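Estari Delegate Voting Unit, Wired, Desk Mount

Manufacturer: Stulano
Status: In stock
Listing updated: October 1, 2018

The Estari is a desk voting unit for city councils, county boards and state legislative committees. Each seat gets one unit with three keys (yes, no, abstain), a request-to-speak key and a two-line display. Units connect in a chain to the Estari base station, and the base station connects to the clerk's computer by Ethernet.

One base station supports up to 40 seats. Larger chambers can link 2 base stations with the optional bridge cable.

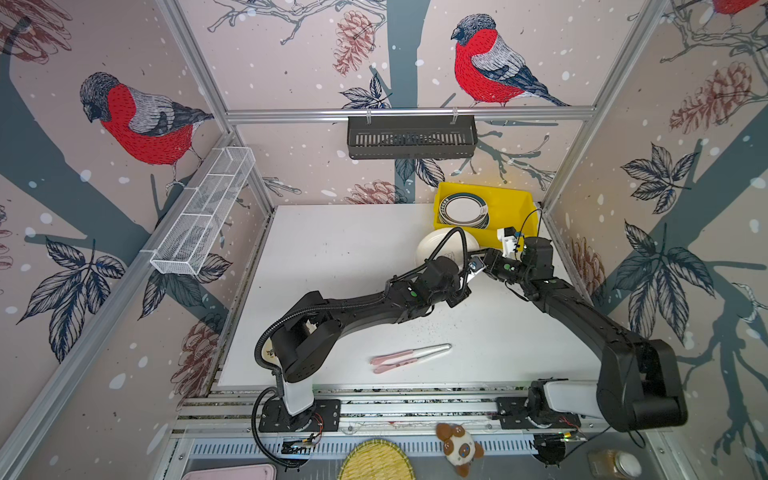 Votes are held in the base station until the presiding officer closes the roll. A member may change a vote at any time before that. After closing, the result goes to the clerk's computer as a text file and a printable roll call sheet, with members listed by seat, by name or by party.

Voting modes
Recorded vote, with names
Recorded vote, totals only
Secret ballot, for internal elections
Quorum call

The threshold is set separately for each motion type. Simple majority, two-thirds and three-fifths are preloaded. Other thresholds are entered as a fraction of members present or of members elected.

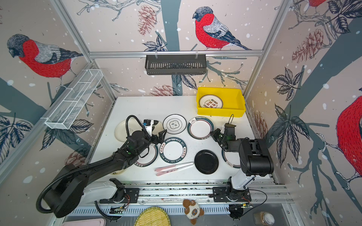
The clerk's office in Flivton wrote to ask if a member who leaves the room after the quorum call is still counted as present. The member is counted until the clerk marks the seat vacant or the card is removed. With the card reader disabled, only the clerk can change attendance. The office added that its rules count abstentions toward the total and that the default setting did not. This is changed under Setup, Counting, Abstentions, and the setting should be checked before the first session.

Specifications
Keys: 4, backlit
Card reader: contact type, one card per member
Cable between seats: 6 feet, supplied
Warm-up time: 11 seconds
Power: from base station
Mounting: surface or flush, screws included

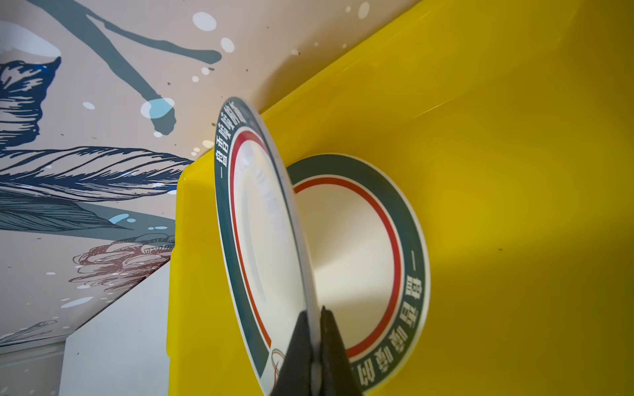 Firmware released in February adds split motions. A motion can be divided into parts, and each part is voted on separately under the same agenda number. Units bought before that release can be updated through the base station. Seat assignments are kept during the update, but display language returns to English.

Display boards from the Quách line work with the base station through the serial output. The older Quách boards show totals only.

Member cards, the bridge cable and flush mounting plates are ordered separately.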